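Print this page | E-mail this page

# Trundden Tabletop Grasp Set – Data Card

Version 2. Maintained by the Ambrosio manipulation group. Contact: Rosalinda Calimlim.

## Summary

The set contains 3,000 short episodes of a two-finger gripper working over a wooden table, recorded from a camera at the wrist. It was collected to test whether a policy trained on wrist views alone can judge the distance to clear plastic and glass.

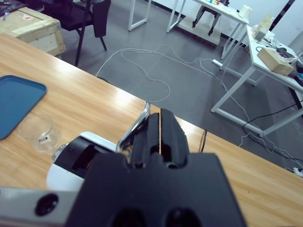 Episodes were recorded by trained operators in a shared office room. Furniture and cables were left in place during recording, and the background therefore varies with the pose of the arm. Users who crop the upper part of each image should report this with their results.

## Splits and Method

The training split holds all episodes except 500 reserved for testing. A further 190 test episodes, drawn from within that reserve, form the "clear objects" subset and are scored separately. The baseline, Kakeck, predicts the next gripper pose from the current image and the last known finger opening.

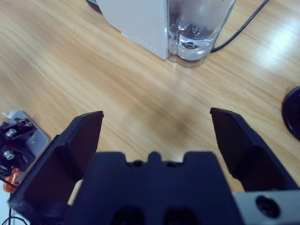 Glare on the table remains the main source of error. The baseline tends to stop short when a bright patch lies near the target – a fault that color changes during training reduced but did not remove. No depth readings are supplied.

## Terms

Research use only. Please cite the version number.

Print this page | E-mail this page

Related items

Tallico Gripper Calibration Notes
Kakeck Baseline: Training Settings
Trundden Set, Version 1 (archived)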